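Progress report to the Melari small grants fund
Project: Trultano, a two-armed laundry folder
Reporting period: up to the end of October

Dear all,

Thank you again for your patience with the lateness of this one. I wanted to wait until both arms were running from the same computer before I wrote, and that took me longer than I had promised in the spring. They are now, and I am very glad to be able to say so.

When I last wrote, I had one arm finished and the other in pieces in a drawer. The second arm is built and mounted on its own side of the table, facing the first. All the blue parts for it were printed here in the workshop, and I ended up printing the forearm three times over, once because of a power cut and once through plain carelessness with the settings (I will own up to that one). The servos came from Disar, who were quick and friendly and swapped a dead one without any fuss.

The table took up more of my time than I had budgeted for. The arms shake it when they move quickly, and a table that shifts even a little throws off every position I have saved. I tried heavier feet and then rubber mats, and finally settled on metal clamps at the corners, which I should have bought in the first place. I also put down bits of blue tape as markers, so that things go back where they belong after I have cleaned up. 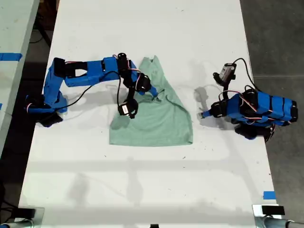

Most of my evenings since then have gone into T-shirts. You may remember that I proposed starting with towels, and I did, but towels are so forgiving that I wasn't learning much from them. A T-shirt is soft and slippery and has sleeves that like to hide under themselves. I guide the arms through each fold by hand, record the movement, and then let the software try to copy it. So far I have 532 recorded folds, of which I have kept 301 for training. The rest had a dropped corner or a tangled sleeve, or I simply changed my mind halfway – which the software does not appreciate.

On the last full test I ran 40 tries in a row with the same shirt, laid out flat to begin with. The first fold is fairly dependable now. The second is still hit and miss, mainly because the gripper tends to pick up both layers when it only wants one, or slides off the collar altogether. I have been trying softer tips on the fingers and I think they help, but I would like another month with them before I make any claims.

As for money, I have 400 dollars left of the grant. I would like to spend most of it on spare servos and better cable, with your permission. The wires are my biggest worry at the moment. They run along the outside of the arms and hang in loops, and I have twice had to stop a session to free one. A set of printed clips from the Lazăr design files looks promising, and I will be fitting those next.

One small change to the plan: I had said I would have a public demonstration ready by the end of the year. I would prefer to move that to early spring, when the workshop is warmer and people are more inclined to stand about and watch – it is a chilly room, as those of you who have visited will know. Folding a shirt takes the arms several minutes at present, and I would hate to make anyone wait through that in a winter coat.

I am happy to send the recordings or the parts list to anyone who would like them, and the door is open most evenings after seven if you want to come by and see it running. Please let me know about the servos and cable when you have had a chance to talk it over.

With warm thanks,
The Trultano workshop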